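Plirnomon Hand Gripper: Frequently Asked Questions
Last updated 28 Oct 2019

Plirnomon is a hand-held gripper you build yourself, squeeze yourself and, on a bad night, swear at yourself. We make ours in the shared workshop at Darnwood. These are the questions that keep landing in the inbox, answered in no sensible order.

Is it a robot?
Not by itself. It's the end of a robot, with you standing in for the expensive part. You hold the body, work the finger, and a camera on the tool records what the fingers are up to. Later the recording can be used to teach an arm to do the same job. If you have no arm, you own a very elaborate pair of tongs.

Do I need two?
One will do for picking things up and putting them down. For doors, lids and anything that has to be steadied, you'll want a pair. Build one first. You'll redo half of it, and it's cheaper to learn that once.

What does it cost?
Our last one came to $45 in filament, screws and rubber, leaving out the camera, the printer and the first two bodies, now living in the scrap tub. People who ask this question tend to leave out the camera too.

Which plastic should I print it in?
Whatever your printer is on good terms with. Ours are grey because grey was on the spool. We've had no trouble with PLA apart from the one left on a car dashboard in March, which is now more of a spoon.

Can I use glossy filament?
You can, and the camera will spend its days admiring the reflection. Matte is kinder.

What are the finger pads made of?
Black rubbery stuff on a printed core, and we're still arguing about the shape. The wide V is forgiving with round things. The Tremholm pad, named after the street where somebody found the rubber, is stiffer and better on thin edges. It also squeaks. Files for both are in the download, and swapping them means three screws and a bit of patience.

What's the square pattern on the side for?
It's a fiducial marker. The software finds it in the video and works out where that gripper is. Print it matte, glue it flat, and resist the urge to laminate it. Each gripper needs its own pattern, or the software will decide you have one gripper that teleports.

What should I practise on?
Lockers, if your workshop has any. They have small keys, mean little handles and doors that swing wider than you'd think, and they were never designed with a robot's feelings in mind. Start with a door that's already open and something small and round on the shelf. Leave the keys until you've stopped dropping the ball.
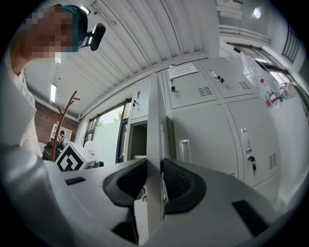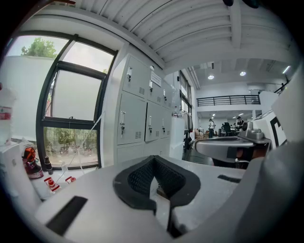 Grippers at the lockers, in all three.
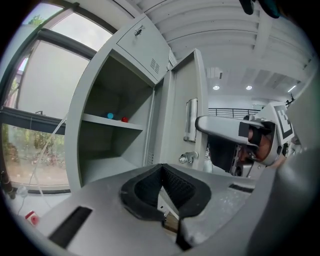 How long should a practice run be?
Short. Two minutes is plenty for one task, and by the third minute your wrist starts inventing its own technique. Put the thing down, stretch, have a biscuit, start a fresh recording. A long file with one good grab in the middle is a misery to trim.

My finger sticks halfway. What have I done?
Overtightened the pivot, almost certainly. Back the screw off a quarter turn and try again. If it still sticks, look for a blob of plastic in the slot and take it off with a file. Please don't oil it. Oil gets on the pads, then on whatever you're holding, then on the floor.

The tracking jumps about. Is it the software?
It might be, but check the windows first. Strong daylight behind a marker can turn it to mush. Try working side-on to the glass, and wipe the lens while you're there. If it's still jumping with a clean lens and decent light, send us the log and we'll blame the software together.

Will it fit the Hinrichs wrist mount?
The newer one, yes, using the adapter plate in the extras folder. The older mount has its holes in a different place for reasons lost to history. You can redrill it. We did, badly, and it has held up fine.

Can I change the design?
Please do. Make the handle fatter, move the slots, paint it a cheerful colour. If you improve something, send the file back with a note saying what you changed. "Fixed it" doesn't count as a note.

Can I buy one ready-made?
No. We've been asked to make a batch and we'd like to keep enjoying this. You're welcome to come to a Darnwood build night and use the printers, provided you bring your own filament and label your box. Unlabelled boxes go in the scrap tub with the spoon.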